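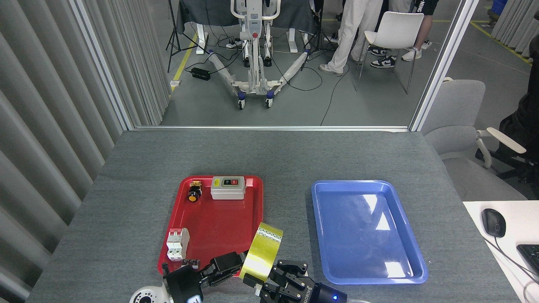 4.3 Sorting returned parts with the two-arm station

This section is for the people who work at the sorting table. Before the station was installed, one person took each part from the returns, looked at it and put it in the correct tray by hand. Now the arms move the parts and the operator prepares the trays, watches the cycle and decides about the parts the station does not know. Please read the section completely before your first shift with the station.

Before you start

1. Put the red tray on the left and the blue tray on the right, on the gray cloth. The red tray is for incoming parts. The blue tray must be empty.

2. Place the parts in the red tray with some space between them. Push-button switches, box switches and circuit breakers can be mixed. A part may lie a little tilted, but one part must not lie on top of another.

3. Rolls of tape go in the same tray. Stand the roll on its edge, so that the gripper can close on its width.

4. Check that both arms are in the rest position and that the grippers are open.

5. Keep the mouse and keyboard on the white desk. Do not bring them onto the cloth.

Note: The cloth must be flat. If there is a fold under a tray, the tray can turn when a gripper touches the rim.

Running a cycle

6. On the Puludance screen, choose your list. The list Limach is for switches and breakers only. The list Kisten includes tape.

7. Press Start and take your hands away from the table. The first move begins after 21 seconds.

8. Stay where you can see both trays. You may sit, but do not lean over the table during a move.

9. When the station does not know a part, it stops and shows the word ASK. Choose the name of the part on the screen, or choose Leave. Leave is always an allowed answer.

10. At the end of the list, wait for the rest position. Then take the blue tray away and put an empty one in its place.

Caution: Do not pull an object out of a closed gripper. Press Pause, then Open Left or Open Right, and support the object with your hand from below. The fingers stay strong also in pause.

Caution: One list can have a maximum of 47 parts. The log keeps the last 300 moves, so save it before you start a long job.

What changes in your work

The station does not judge if a part is good. The inspection is still done by a person, after sorting, and the inspection sheet is the same as before. You will lift fewer parts, but you will look at the screen more — take your short break also when the cycle is running well. In this case press Pause first.

Time for answering ASK is counted as working time. It is not an error of the operator. In January we had 100 of these stops, and the part names were corrected after the operators wrote down what they saw. Please continue to write them down on the yellow form.

Questions about the lists go to Wekesa Kinyua. For the arms and grippers, call Jeferson Paiva — do not loosen any screw before he comes. The Yoshida labels for finished trays are explained in 4.4.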